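Do brown paper sheets under plates protect a melamine bench top from heat and staining?
Posted 4 October 2019 in Kitchens and Surfaces

otosholm_flat
I have a white bench in a rental unit, which the lease describes as "melamine faced board, Wekier finish". There is already one faint yellow ring near the stove end that was on the condition report, and I don't want to add to it. At the moment I roll out brown kraft paper when I am plating up or have a few people over, and throw it away afterwards. I have two questions. First, does the paper do anything for heat, or only for crumbs and drips? Second, is it safe for food to touch it? The roll came from a hardware shop and the label says nothing except the width and "300 gsm", which seems heavy for paper. I have read the lease and it only says that damage to surfaces is charged at cost. Silicone mats are an option but the bench is long and I would need several.

Tralludico
Taking the two parts separately.

Heat. Paper is a poor conductor, but thickness is what matters and a single sheet is thin. Under a room-temperature or warm plate it makes no difference either way. Under a saucepan straight off the element it will delay the heat for a few seconds and no more. Melamine surfaces are usually damaged in one of two ways: the resin layer yellows or blisters, or the glue line under it lets go and you get a bubble. Boiling water is at 100 degrees, and most boards will take a brief contact at that temperature. A frying pan or an oven tray can be far hotter and should go on a trivet with an air gap. The air gap does most of the work. A wire cooling rack is fine and costs very little.

Staining. Here the paper does help, up to a point. Uncoated kraft absorbs a small spill and holds it. The trouble is that it then keeps the liquid pressed against the surface. Turmeric, beetroot, red wine and strong tea should be lifted within 60 minutes, paper and all, and the bench wiped with warm water and a drop of dish soap. If you leave wet paper overnight you may also get brown dye transfer from the paper itself, mostly along the folds.

Food contact. Hardware-shop kraft is often made from recycled fibre and may carry ink and adhesive residues. Bread or fruit sitting on it briefly is a small risk, but I would not put anything oily or hot on it. If it matters to you, buy a roll sold as food grade. With plates on top of it the point does not come up.

300 gsm is closer to light card. It will lie flatter than thin paper once the curl is out – roll it backwards around a broom handle and leave it for a while.
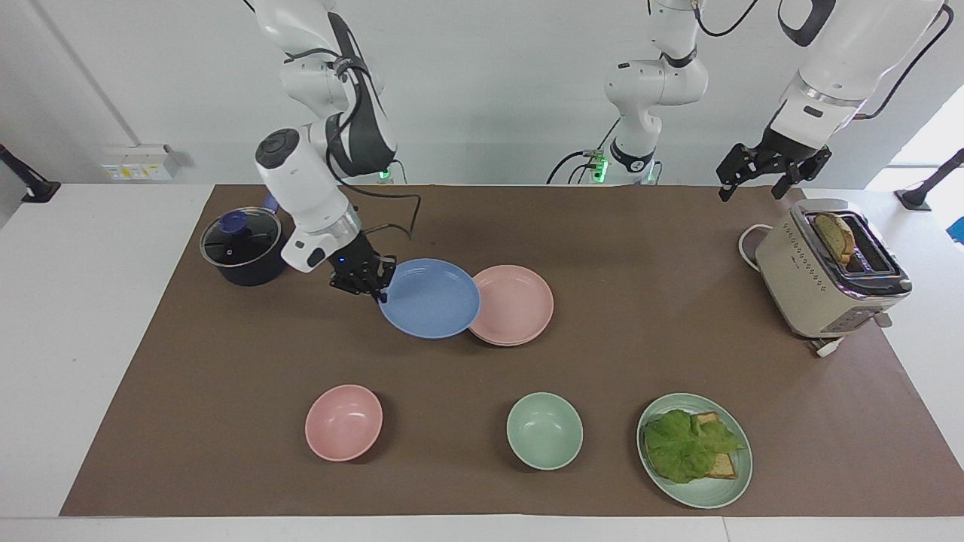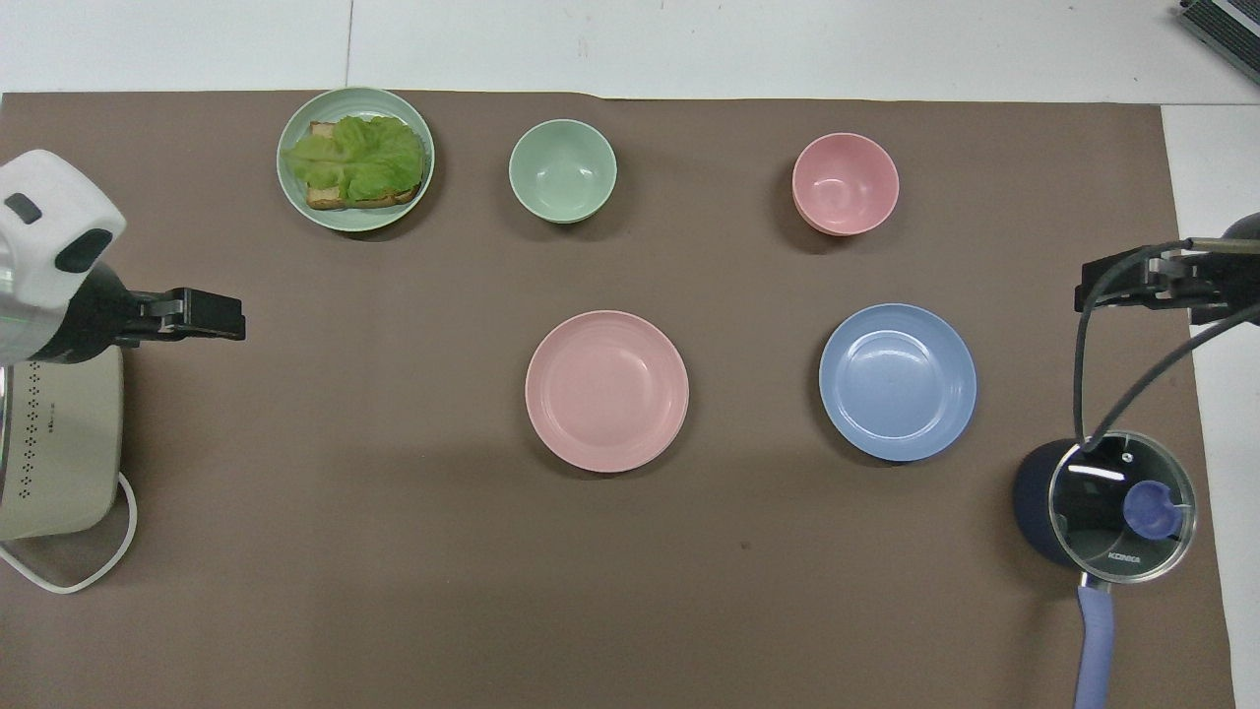 Brown covering under the tableware in both; the second one shows the lettuce sandwich on its green plate.

Hägglund
just use a chopping board

Had the same bench in my last place. Put a hot tray down in December, the surface bubbled and I paid for a new section. Paper would not have saved it. Also don't use bicarb on the yellow ring, it scratches the finish and then the ring looks worse.

otosholm_flat
Thanks. I have bought a wire rack for the stove end and will keep the paper for plates only. The ring is staying as it is. For anyone else with a long bench, the roll I have needed 3 lengths side by side with the edges overlapped, and a strip of painter's tape at each end stops it creeping. Take the tape off the same day.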